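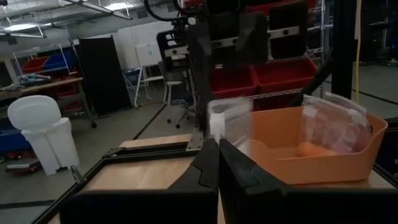

Good morning, everybody, and thank you for coming in this early. (Wait for the doors to close. There are always a few people with coffee.)

My name is Bhavana Arumugam, I look after the bench robots at Kaimal, and I've been given twenty-five minutes to talk about rules. I know how that sounds. When I told my colleague Tharun Namboodiri what the topic was, he asked if I wanted him to sit in the front row and look interested, and bless him, there he is.

So let me start with bags. Our two-arm stations handle small goods, and a lot of small goods come in clear plastic. Clear plastic is miserable for a robot. It shines, it folds, it sticks to its neighbor, and a camera looking at a stack of it has a hard time saying where one bag stops and the next one starts. Most of the rules I'm going to share with you this morning began with somebody having a bad afternoon with a bag.

(Slow down for this part. Last time I rushed it.)

First rule, and the one I'd keep if you took all the others away: one person owns the station while the arms are powered. Their name goes on the card, and if they step away for a sandwich, the arms go to hold and the name comes off the card. We used to say "whoever is nearby," and that lasted until March, when two of us each thought the other one was watching. No harm done, just a tray on the floor and a lot of apologizing, but we wrote the card rule that same afternoon.

Second, tape on the floor means something or it comes up. I feel strongly about this! Over the years you collect tape from old layouts, and new people can't tell which line is the one they're supposed to stay behind. At the Irkstead site they walked the whole room and peeled up everything that wasn't in the current drawing. It took them a morning and I'm still a bit jealous.

Third rule is cables. Anything that hangs near an arm gets tied back or gets checked through the full reach, slowly, with a hand on the stop button. Please do the slow check with the real program and the real tray. A cable that is perfectly fine in the home position can be right in the way when the elbow swings out, and I have a drawer of bent connectors if anyone would like to see them at the break.

(Pause. Ask who has a drawer like that. Hands usually go up.)

Now, the two arms. When you have two of them sharing one table, write down who has right of way. We do it in plain words on the job sheet: the left arm enters the tray area only after the right arm reports clear, and a person enters only when both are on hold. Fudon, our controller software, will enforce the first half of that sentence. The second half is up to us, and that's where I'd put your training hours.

On gripping soft packaging, our house standard is short. Close slowly, at the lowest force that holds. Wipe the finger pads at the start of each shift, and look at them while you're wiping. If a pick fails 3 times in a row, the station stops and calls its owner. Tharun wanted five, and we argued over it for longer than I'd like to admit. We settled it by going through the Lemus trial, which logged 252 failed picks, and in 206 of them the third try had gone no better than the first. More tries mostly meant more crumpled bags.

That brings me to record keeping — I can see some of you reaching for the coffee. Please log the dull things too. Which tray, which item, who was on the card, whether the pads were changed. We have 732 entries now, and when a new person starts, I sit them down with the log for an hour before they touch anything. They come out asking much better questions.

(If time is short, skip the next bit and go to the handout.)

One thing we still haven't settled is how to treat mixed trays, loose items sitting in with stacked bags. Right now we allow them during setup and not for unattended runs, and some of my team think that's too strict. If your shop does it differently, come and find me, I would really love to hear it.

The handout is the one-page job sheet with our right-of-way wording. Take it, change it, put your own site name on it. Tharun has the spares.

Questions until quarter past, then we have to give the room back.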